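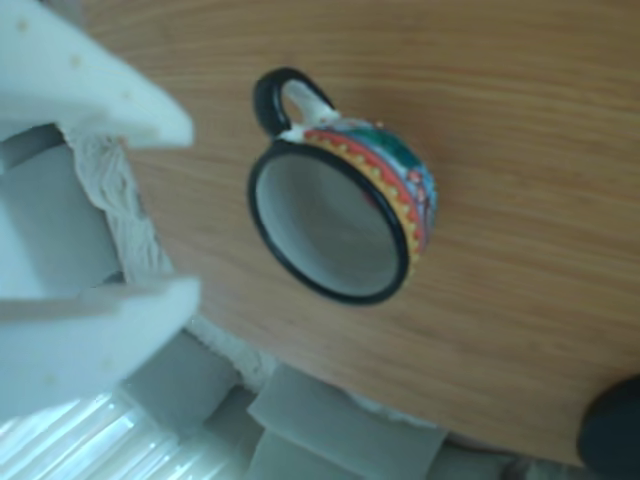 Product review: Zundau folding activity table

Prepared for the Rernville Community Centre equipment register by Idun Hägglund, Programs and Facilities

Purpose of this review

The Centre purchased six Zundau folding activity tables for the craft, seniors' luncheon and homework programs. The tables replaced the Skotis trestles, whose locking brackets were no longer repairable. This review records their performance over nine months of regular use and is intended to assist other program areas considering a purchase in the coming budget year.

Assembly and set-up

The tables arrive flat and require no tools. Each leg frame swings out from the underside and is held by a sliding steel catch. New staff were able to open and secure a table after a single demonstration. Folding is less straightforward. The catch on the second leg frame must be released before the first, and the printed instructions supplied by the manufacturer do not mention this. A laminated card showing the correct order has been fixed inside the storeroom door.

Stability

With all four feet on a level floor the table is steady enough for writing, sewing and food service. On the older boards in the east hall a slight rock is noticeable, and the adjustable feet correct it only in part. Users who lean heavily on one end, particularly when rising from a chair, should be directed to the fixed tables along the wall.

Surface and cleaning

The surface is wiped down after each session with warm water and a mild detergent.

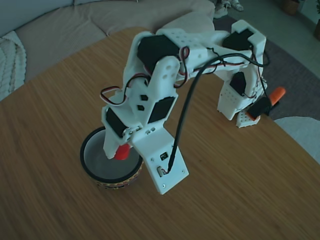
Acrylic paint should be removed on the same day; paint left overnight required repeated treatment and dulled the finish in two places. Solvent cleaners and abrasive pads are not to be used. Coasters and trivets remain compulsory for the luncheon program, as the manufacturer gives no heat rating for the finish.

Storage and handling

Folded tables stand upright in the existing Alarcón trolley, although the trolley's rubber stops had to be moved outward to suit the thicker edge. Each table should be carried by two people. The carrying handle is moulded into one side only and is uncomfortable over any distance, a point raised by several program leaders. Moving the full set from the storeroom to the main hall takes around 15 minutes.

Spare parts

Replacement feet and catches may be ordered individually. One catch was replaced under warranty without charge, and the supplier's correspondence was prompt and courteous. Replacement tops are not offered, so a badly damaged surface would mean writing off the table.

Assessment

The Zundau table is recommended for craft, study and general meeting purposes. It is recommended with reservations for seniors' programs, owing to the movement noted in the east hall. Program areas wishing to be included in the next joint order should lodge a request with the facilities office before the end of December.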